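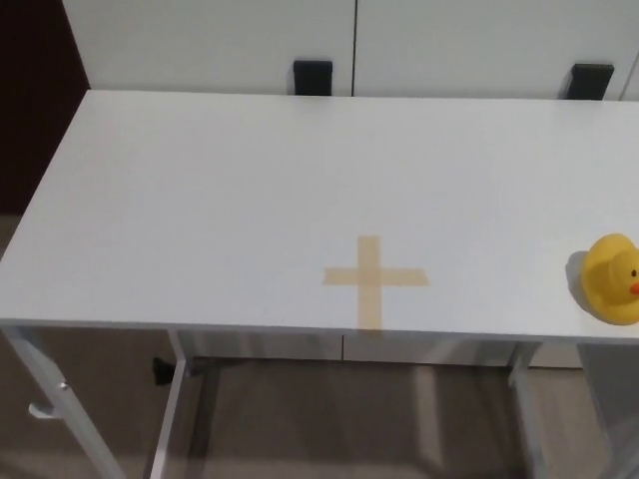 2 min read
Print | E-mail

I love a white desk, but oh my, it shows everything! Masking tape is my pet subject (I've marked out spots on mine for years). Peel it slowly, folded back flat on itself, and wipe any gumminess with a drop of cooking oil, then dish soap. Bright rubber toys live on a saucer overnight, just in case the color rubs off. 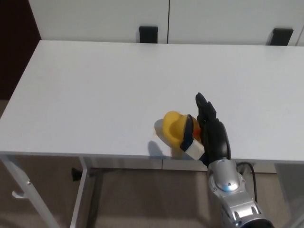 Talha Lashari swears by baking soda on a damp cloth for colored smudges, with a very light hand on a matte top.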